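Walley Home Handling Guide
Section 4: Laundry Sorting

4.1 What to expect

Laundry is still one of the hardest chores to hand over. The Walley system can lift a garment from a mixed pile and move it to a clear surface. It can't yet fold reliably, turn sleeves right side out, or check pockets. In the Koutsoukos trials, 1000 pickups were logged, and 51 of them ended with two garments lifted together. Plan to stay nearby.

4.2 Before you start

1. Set the pile down beside a smooth, clear area at least as wide as your largest garment.
2. Spread the pile by hand if it is stacked high.
3. Look for cords, drawstrings and straps. Tie them or tuck them in where you can.
4. Check that the jaws open and close fully with nothing between them.

CAUTION: Keep fingers away from the link arms while the jaws are moving.

4.3 Picking up a garment

1. Choose a piece on the edge of the pile, next to the clear area.
2. Bring the jaws down on either side of a raised fold.
3. Close slowly until both jaws hold the cloth.
4. Lift a little and pause. If a second garment comes up, lower and open.
5. Carry the piece over the clear area before you let go.

Thick, fuzzy fabric is easier to hold than thin fabric, but its folds hide cords and seams. A loose cord can lie across the spot where the jaws need to close, as on the brown garment.

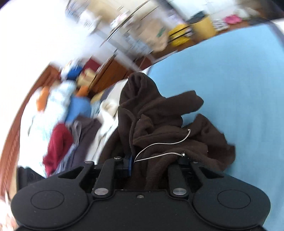 Walley Home Handling Guide - Page 18

NOTE: If a cord has a metal end, move it clear of the jaws by hand before you close them. The software treats cord and cloth as one item and will not warn you.

4.4 If the pickup fails

1. Open the jaws and back away from the pile.
2. Turn the garment so that a different fold faces up.
3. Try again. After a third miss, move the piece yourself and go on to the next one.

Dark items lying on other dark items cause the most misses. Separate them first.

Related sections
Skeltano Wrist Mount: Fitting and Removal
Fledent Jaw Pads: Cleaning and Replacement
Section 5: Towels and Flat Items

Walley Support - quote form 2484 when you write to us | Back to top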